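Re: Latow gripper kit, anyone tried it?

Kylie Fairweather wrote:
> Is the Latow kit worth $960? Mostly thin plastic parts here.

Quick one, between jobs. Had it 6 weeks. Grips thin ribs fine, no complaints.

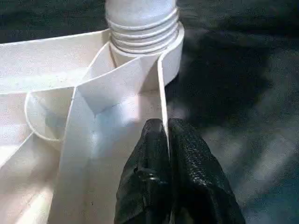 Finger covers are extra tho, $32 a set from Skurkow. Get spares.

Stools too, by the seat edge. Two arms for those.

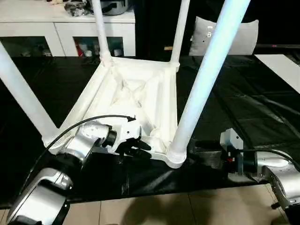 Manual is terrible, support slow to anwser. Would still buy agian.

Hemi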